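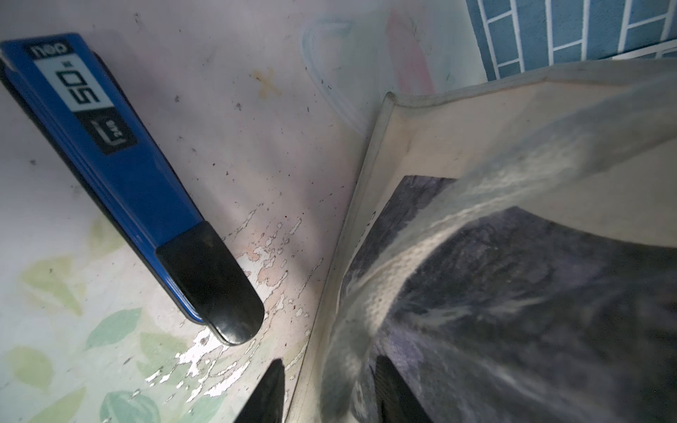 The second reading was lower than the first, according to the night operator at Dokley, and he wanted that written down before anyone drove up to the reservoir.

I wrote it down. The form has a box for remarks and the box holds two lines.

Home | Fiction | Essays | Archive | Submissions

Conductivity
Posted March 28, 2026 by the Hiltidley Quarterly desk
Print this page | E-mail this story

The Dokley works takes its water from the Poojary intake, 6 miles upstream. A sample is drawn at the intake and another at the works. Salts enter along the way from road drainage and two farm ditches, so the reading at the works is always higher. In October it had come out lower for ten nights running.

I was sent by Clumero, the contractor that certifies the instruments. My instructions were to calibrate both stations and leave. I rinsed the cell at the works, put it in the standard solution, waited for the temperature to settle and recorded the value. It was within tolerance. I repeated the procedure at the intake and got the same result.

The operator asked what would make water cleaner as it ran downhill. I said dilution. He asked with what. The river has no tributary on that stretch, and it had not rained.

I walked the bank the next morning with a sample bottle and a map printed at a scale too small to be useful. I drew a sample every 100 yards. The values held steady as far as the old pump house, then fell by a third between one bottle and the next.

The pump house had been sealed before I was born. Its outfall was a brick arch at the waterline with an iron flap, and the flap was open by the width of a hand. Water was coming out of it, clear and without any noise. I measured it. The display showed a figure I would have expected from rain.

I checked the standard again. I changed the batteries. The figure did not move.

The drawings at the county office showed a tunnel running up to 2 miles into the hill, ending at a chamber marked with a letter and no description. The clerk said the key to the drawings had been lost in a flood. She made me a copy and charged me for it.

I went back to the works that evening and told the operator there was a second source. He asked whether it was safe to drink. I said that conductivity does not measure that. He nodded and filled the kettle from the tap.

The report went in with both certificates attached. Under remarks I wrote that the instruments were correct. There was one line left, and I put down the position of the flap.

On the eleventh night he called to say the two readings matched. I asked him to go down and look at the outfall. He was away from the phone for a long time, and when he picked it up again he said the flap was shut and the iron was warm.

Print this page | E-mail this story
Previous story | Next story | Back to Fiction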